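FLUNAU HOUSE COMMUNITY KITCHEN
Walk-through checklist, February, with comments

Thank you to everyone who left the place so tidy for me. I started a little after 7 in the morning, before the breakfast group came in, and went the usual way: back door, store room, main kitchen, dining room, craft room. Items are marked OK, FIX or WATCH. WATCH means I would like another look next month and you needn't do anything unless it gets worse.

1. Back door and outside step: OK
The new grit bin is full, bless whoever did that. The door swings freely and the push bar works on the first press. Please keep bikes off the ramp, even for five minutes (I know, I've done it too).

2. Exit signs and emergency lights: FIX
All lit except the one over the corridor to the restrooms, which flickers and then gives up when I hold the test button. I've put in for a new battery. Until then, leave the corridor light on whenever the building is open.

3. Fire extinguishers and blanket: OK
Tags in date, pins in, gauges in the green. The blanket by the range had migrated behind the flour tubs again, and I've hung it back on its hook.

4. Gas range, Broson six-burner: WATCH
Burners light cleanly and the flame is blue all the way across. The front left knob is stiff, and I had to lean on it a bit more than I'd like. No smell of gas at the joints and nothing from the soapy water test. The shut-off valve behind it can be reached again now that the trolley has been moved, so let's keep it that way!

5. Walk-in cooler and freezer: OK
Cooler at 38 degrees, freezer at zero. The log sheet has a few blank mornings in it. I'd so much rather see a number that worries me than an empty box, so please write down whatever you find.

6. Hot water: FIX
The handwash sink reached 100 degrees, which is comfortable and what we want there. The big pot sink went up to 157 on one reading and 156 on the next, and that is far too hot for anybody reaching in with bare hands. The mixing valve needs adjusting. There's a sign taped over the tap for now, and please fill that sink from the cold side first.

7. Dry store shelving: WATCH
The Tang shelves are bolted to the wall and don't rock. The top one is carrying too much, mostly canned tomatoes, and I'd love to see those come down to knee height before somebody gets one on the head. The step stool has all four rubber feet.

8. Floors and mats: OK, mostly
The mat by the dishwasher has begun to curl at one corner. I pressed it down with my shoe and it came right back up, so it will want replacing by spring. The drain cover is tight.

9. Dining room: OK
It seats almost 31 with the tables set out in rows, and both doors can still be reached without squeezing past a chair. Blind cords are tied up high, out of reach of little hands.

10. Craft room, tables and storage: OK
Edges are smooth, legs are locked, and the plastic tubs can stay in use. When you check a tub, run a hand around the rim and inside the handle holes, where a split would catch a finger.
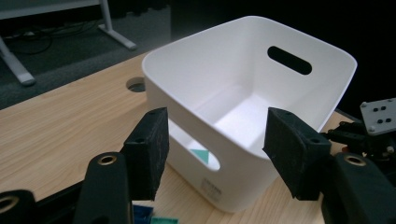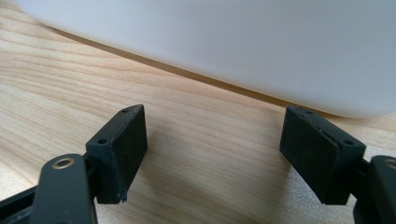
Scissors and craft knives belong in the locked drawer at the end of every session, and the key goes back on the hook in the office. It was in the drawer lock when I came in, which rather defeats the purpose, but everything was in its place inside.

11. First aid box: FIX
Low on blue bandages and burn gel. I've added both to the Ustomov order along with a spare eye wash, as the one we have expires soon. Please keep writing in the accident book, even for small nicks.

Still open from last time: the loose coat hook in the hall, and the restroom fan that hums. I'll bring my screwdriver for the first one. The fan needs an electrician, and I'm waiting to hear back about a morning visit.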